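Testlow Workshop Tips: Power Supplies at the Robot Bench

The following practices apply to any bench where an arm lifts or lowers parts in a desktop case. They replace the February sheet.

Switch the supply off, unplug the cord and wait 8 minutes before the arm is enabled. Set the arm to its slow profile and keep hands outside the case while it holds a part.

Read the rating label before the unit goes in. Safety marks, the efficiency badge and the recycling symbols should be checked against the job card – an 80 PLUS Bronze unit is entered as Bronze, with no substitutions. Keep the wire bundle clear of the lower edge of the housing, and keep the metal corners away from the CPU socket. 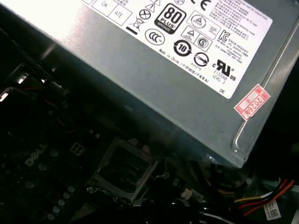

Onuoha wrote in to ask whether the slow profile is still required when the case is clamped. At the Stokeck bench, the message went on, clamping had been treated as enough.

It is still required. A clamp holds the case and does nothing for the part in the grip. Arm speed stays at or below 70 millimeters per second until the unit is seated and released.

Record each stop on Form 869. Completed forms are kept at the Stosia office.

Revised Wed 3 March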